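Search this site
Search
Menu

Course notes, week 6: Can machines do our chores yet?
Jaime Leitão — February
2 comments 23 shares

These notes go with the Monday lecture. Please read them before the lab session, and bring one chore from your own home or workplace that you would like to give away to a machine. We will use your chores in the second hour.

1. What we mean by a chore

In this course a chore is a small physical job that a person does many times, usually without thinking. Folding a towel is a chore. So is emptying a dishwasher, putting a fuse back, or turning a machine off at the end of a shift. The person who does it is rarely trained for it. This makes chores a bad subject for manuals and a difficult one for programmers, who would like somebody to tell them the steps.

Factory robots have worked well for a long time, but mostly in places prepared for them. The part comes always in the same position, and the robot repeats one movement. A home is not prepared. The kitchen chair stands in a different place every evening, and the cup is sometimes inside another cup.

2. Three parts of the difficulty

Seeing. The machine must find the object and know how it is turned. Transparent and shiny things are still hard for cameras.

Touching. Our fingers tell us when a plug is seated or when a knob has reached its stop. Many grippers have two hard fingers and little feeling in them. They can be strong and exact and still not notice that they are pushing against the side of a hole.

Recovering. This is the part students forget. When you drop a sock you pick it up, and you do not count it as a failure. A program that was written only for the good case stands still, or continues to fold a sock it does not have.

3. A shop-floor case

The Plelel workshop in Cluvolmont repairs control panels for small packaging machines. My colleague Adelino Barreto followed the work there for one season. He wrote down 3,443 hand actions at the test bench, and 543 of them were what he calls "plain operations": press, flip, slide, turn, plug in, unplug. The rest was reading, deciding, searching for a screw, or talking with the person at the next bench.

I like this study for its modest question. It does not ask if a robot can be a technician. It asks if a robot can do the plain operations when somebody else has already decided which one comes next. For a human they all seem equally easy. For a gripper they are very different, as we see in section 4.

4. Practicing on a board

It is expensive to learn on a customer's panel, so this kind of work is often practiced on a task board, where several operations are put close together.
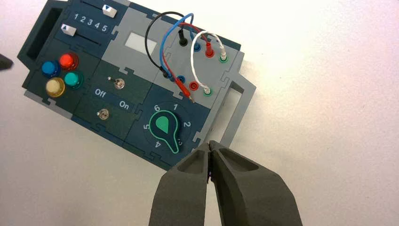

Photo: Adelino Barreto / course archive

Consider first the push buttons. The target is wide, the movement is straight, and a small error in position does not matter much. A toggle switch asks for more. The finger must push a little lever from the correct side, and the lever is small beside a gripper finger of this size. The same is true for the slider knobs, with the addition that a slider has to be stopped at a chosen place along its channel.

The rotary dial looks simple to us. We hold the pointer and turn the wrist. A robot has to line up its own axis with the axis of the knob, otherwise the fingers slip or push the knob sideways. Notice also that the fingers can hide the number they are supposed to reach. Here they already cover part of the "3". If the camera sits near the wrist, this problem comes back in almost every task.

The patch cables are the most difficult, in my opinion. A cable has no fixed shape. It lies over its neighbors, and to take hold of one plug you may have to move another cable first. The sockets have colors, which helps with the choice, but color does not help with the last few millimeters.

5. So, can they do it yet?

My answer for this year: some plain operations, yes, if the place is tidy and somebody is near. Whole chores at home, seldom. A demonstration where the laundry is folded once is good news, but ask how many times it was tried and who put the basket there.

For the lab

Work in groups of 2. Take your chore and write it as plain operations. Mark every point where you use touch instead of sight. Then do the chore with thick gloves and one eye closed, and write what changed.

Reading: Garcia, chapter on grasping; the Plomham report, only the part on cables. Both are in the library folder.

Leave a comment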